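Handheld gripper: left finger closes late, pads worn at the tips
Forum: End effectors and grippers – Maintenance
Tags: two-finger, pads, Howells

drustow_bench
We run three handheld two-finger grippers for recording pick-and-place work on tabletops. Blue ribbed pads, black fingers, round-head screws on the finger mounts. Unit 2 has developed a lag on the left finger. With the trigger pulled slowly, the right pad reaches the centerline first and the left follows. On a heavy object it makes no difference. On a small cosmetic jar the right pad pushes the jar sideways before the left one touches it.

Current task is packing small items into a rigid gift box with a hinged lid, on black marble. The stone gives very little friction, so any side load shows up as a slide.
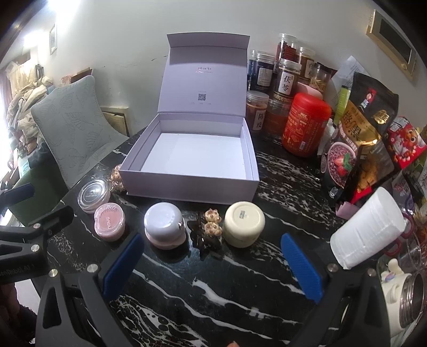
Pads have 800 cycles on them. I have cleaned both with a damp cloth and checked for debris in the ribs. Firmware is the 2026 build. Before I open the housing, is there a usual suspect?

helo_tech
Finger mount screws. On ours the left pair backed out enough to let the finger rock before it loaded up. Put a driver on all of them before you touch anything inside. If one turns with no resistance, pull it, clean the thread, and put it back with low-strength threadlocker. Do one finger at a time so you keep the other as a reference.

Pads at 800 cycles should be fine.

rib_and_groove
Disagree on the pads. 800 cycles on cardboard is fine. 800 on glass and glazed ceramic with the tips dragging on stone is a different load. The lower ribs round off first, and the pad then makes contact higher up than you think. That can look like lag.

Quick check: close on a strip of paper at the tip and pull. Repeat at mid-pad. If the tip lets go and the middle holds, replace the pads as a pair.

helo_tech
Worn ribs change where it grips. They don't change when the finger arrives. He said the right pad gets there first on a slow pull, which is mechanical play.

rib_and_groove
He said the jar moves. Those are two observations and I would test both. The paper strip takes a minute.

drustow_bench
Did both. One screw on the left mount turned by hand pressure on the driver, the rest were tight. Paper strip slipped at the tip on the left pad only. So you each get half.

Sequence I used, for anyone searching later:

1. Power off, jaws fully open, gripper clamped by the body. Do not clamp on the side arm.

2. Mark the position of each finger mount with a paint pen.

3. Remove the left finger screws, wipe the threads, apply threadlocker, refit finger-tight. Align to the paint marks, then tighten alternately.

4. Peel both pads, clean off the old adhesive and fit the new pair with the ribs facing inward. Leave to cure overnight.

5. Hold the open jaws over two small round jars standing close together and check by eye that the pads are level. Close slowly on one jar. It should not slide before the second pad touches.

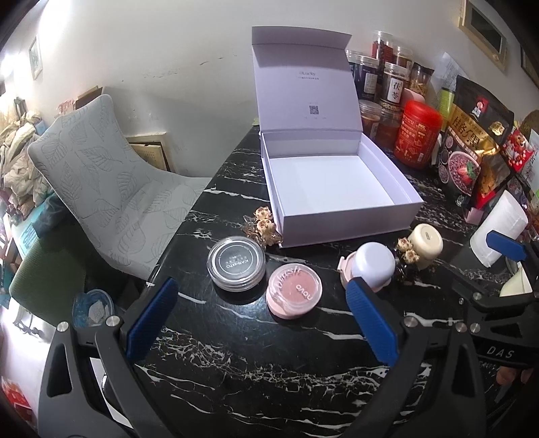

6. Rerun the open/close calibration and save the new zero. Skip this and the logged jaw width will be off by the pad thickness.

helo_tech
Step 4: overnight is excessive with the Draltemik film. Ours went back into use the same afternoon.

drustow_bench
Possibly. Mine are the Howells pads and the sheet says overnight, so that is what I did. Unit 2 has now done 58 cycles since the repair with no visible lag. I will recheck the screws at the August service.

rib_and_groove
Keep the old left pad and put it next to a new one when you do. It gives you something to compare wear against.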